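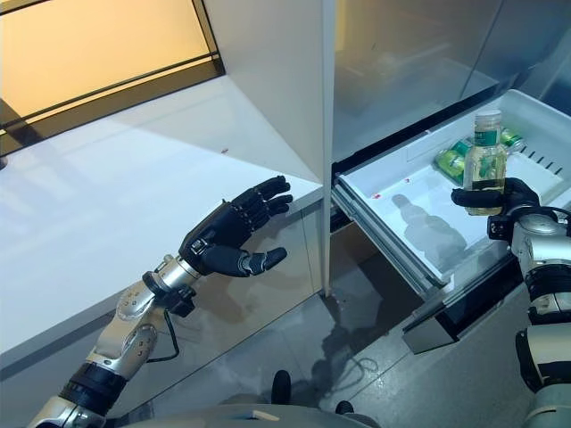
Kitchen bench, 19 March 2020

Topic today is the cold drawer, the bottles, and the counter, in the order in which they annoyed me.

Meenakshi Devadiga wants the mock kitchen written up before the Stillard people come to collect their fridge, and she wants it written up by somebody who has bent down in front of it. That's me. Gopinath Bangera has offered moral support from the far side of the building.

Started with the bottom drawer. Pulls out fine, a bit stiff over the last hand's width. The gasket grabs when the door has been shut for an hour or more, so the first pull of the morning always brings a little grunt (the drawer's, then mine). Emptied it, wiped it with the mild stuff, let it air. Logged 28 pulls since the last wipe. At the rate we're going it will see 2,000 by August, and I'd like it noted that I asked for the heavier runners.

Put nothing in there that leaks. I wrote that on the whiteboard last week and someone added "define leaks."

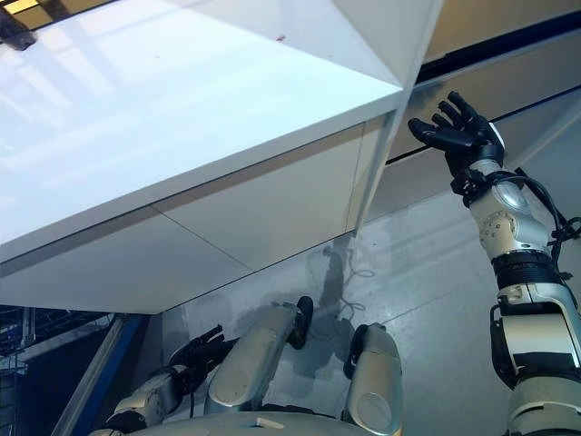
The counter is a Prellden top and it is the shiniest object I have ever been responsible for. Every cloth we own leaves streaks. The blue ones are worst. Dry microfiber after a barely damp one gives the best result so far, going one way only, and then you have about a minute of pride before somebody leans on it. The red speck is still up there, by the way, and on that much white it might as well have a spotlight. Gopinath says ketchup. Meenakshi says marker. I haven't scraped it, having promised not to go near the gloss with a blade after what happened to the last one. Try warm water first, then a plastic card, then acceptance.

The front corner by the tall panel comes to a proper point. I have met it with my hip. Would like a bumper on it, clear if they make them, ugly if they don't.

Also on my list: the amber light in the afternoon. When it comes across the back of the counter you can't tell a shadow from a spill. I wiped a shadow twice today. Do the final check before lunch.

Bottles next. We keep going around on whether they should stand in the drawer or lie down. My notes so far:

- Standing: easy to see what you've got. The walls of the drawer are shallow, so a tall bottle has nothing to lean on, and a brisk shove shut sends it over.
- Lying down: stays put, more or less, but it rolls to the back and then you're on your knees looking for it.
- Lying down with a folded towel behind it: works. Looks like we've put the bottle to bed.

The pale yellow stuff with the white ridged cap and the leafy green print is the test bottle from now on. Wipe the outside before it goes back, and check the cap by hand. Don't crank it. Whoever cranked it last time may come and open it for me. 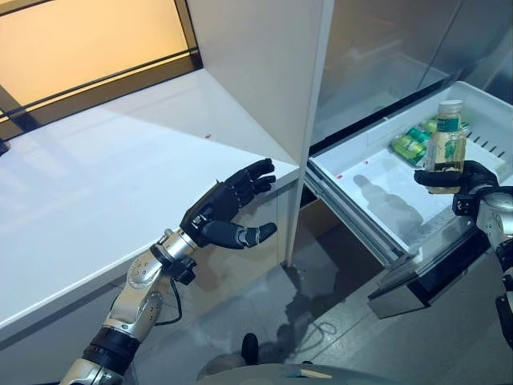
Still open

1. Runners. Flirora quoted 129 for the heavy pair, Negi quoted 1,096 for what I think is an entire drawer unit with a speech attached. Asked Negi to try again.

2. Vent slots on the right-hand wall of the drawer. Crumbs get in. We don't keep bread in there. I have no theory. Soft brush, end of each day, and no poking at them with a screwdriver.

3. Drawer closed means closed. Push until the gasket takes hold. If you can still get a fingernail in, you're cooling the floor.

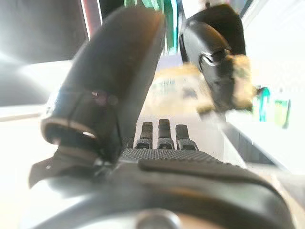 4. Towel for behind the bottle. The current one sheds. Meenakshi has a flat-weave at home that she says she never liked anyway, and will bring it in.

5. Speck. See above. I'm told there's now a bet on. I'm holding the money, so please keep your plastic cards to yourselves until both parties are present.

Tomorrow: level the fridge feet, redo the counter with whatever cloth is left, and measure the drawer with the gasket relaxed. Gopinath to hold the other end of the tape.

Bench notes, shared folder copy. Questions to Meenakshi Devadiga. Back to top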